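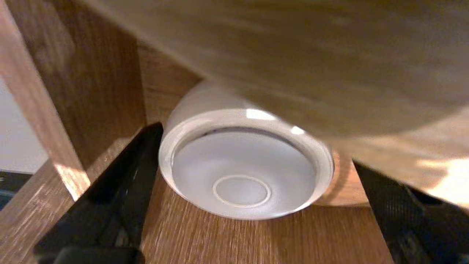
Gripper and white unit at the wooden panel, Llewellyn workshop.

Ataahua Rewi talks the way she works, with her hands going the whole time, and before I had my coat off she'd pulled out a stool for me and started in on the subject of her shoulders.

"People ask me about the robots and they want to hear something big," she says, laughing. "I tell them I can reach the top shelf in my kitchen again! That's the big thing, for me."

She has spent most of her working life at Llewellyn, in Plunitville, on fittings and finish, and these days she looks after the two Cutex arms on the benches by the window. Her old job was all reaching under and feeling for the edge of a thing (often with a flashlight in her teeth), and she did it through the Turnent order, 131 pieces, which she still brings up with a sort of groan. 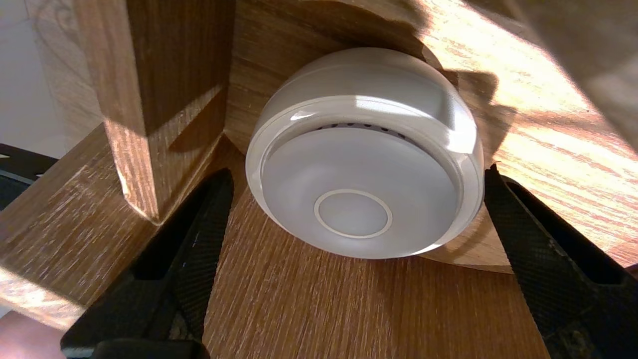
2 min read

I asked whether she missed it. She took a good while over that one, and poured us both more tea first.

"Some of it, yes. You got to know wood by touch, and you were side by side with somebody, so you talked. Now I'm watching how the fingers come in, is the angle good, is one side closer than the other. It's more looking. I go home tired in my eyes, and before it was my neck."

There are four people on her crew, the same as before the arms came in, and she is quick to say so, because she worried about it plenty. What did change was who does what. The younger ones took to the software right away, and she found herself asking them for help, "which was good for me, I think, and very good for them!"

Management wanted the arms running through lunch. The crew asked for them to stop, so everyone could still sit down together, and for now they do.

"A round white plastic thing with a shiny rim, that's hard to hold even for a person," she says. "So I have some patience with the machine. I had to learn it too, and I was slow."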